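Member Update: Changes to the Long-Stay Booking Policy

From July, the long-stay booking policy covers any trip in which a traveler works remotely from the destination for more than five nights. Before this change, those trips were booked as vacation travel with a work note attached, and the two parts were billed on separate invoices. They will now be billed on one.

The main effect is on lodging. A long-stay booking is held at a weekly rate, and the rate is fixed on the day the deposit clears. If the traveler extends the stay, the added nights are charged at the same rate, provided the request reaches the Stetberg desk at least three days before checkout. Requests received later than that are priced as new bookings. Shortening a stay still carries the fee listed in the rate sheet.

Air tickets are handled differently. The Tamuno booking system treats an open return as two one-way fares, and on some routes this raises the total. Mercy Mfaume, who manages fares, recommends entering a provisional return date and changing it once. The first change is free on long-stay bookings. Each later change is charged at the airline's own rate, with no markup from us.
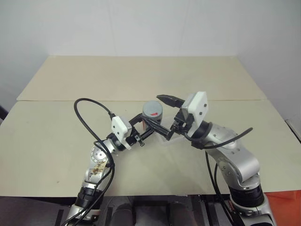

Internet service at the property is now a listed item on the booking form. Properties must state the tested upload and download speeds, the month of the test, and whether the connection is shared between units. Of the 586 properties in the Fundora directory, 7 have not yet returned the form. They stay open for vacation bookings but will not show up in long-stay searches until the form is in.

Travelers remain responsible for their own visas and tax status. Entry as a tourist does not always allow remote work, even for an employer in another country, and the rules may depend on nationality as well as length of stay. Normand McIntyre has revised the country notes, which can be downloaded from the member page. The notes are a starting point and do not replace advice from a consulate.

Existing bookings are not moved to the new policy automatically. To convert one, send the booking reference and both travel dates to the Stetberg desk. Conversions are processed in the order received, and the original cancellation terms apply until a new confirmation is issued. Group bookings cannot be converted at present.

Questions about deposits and invoices go to Tsegereda Hailu. Questions about property listings go to Rigoberto Palacios.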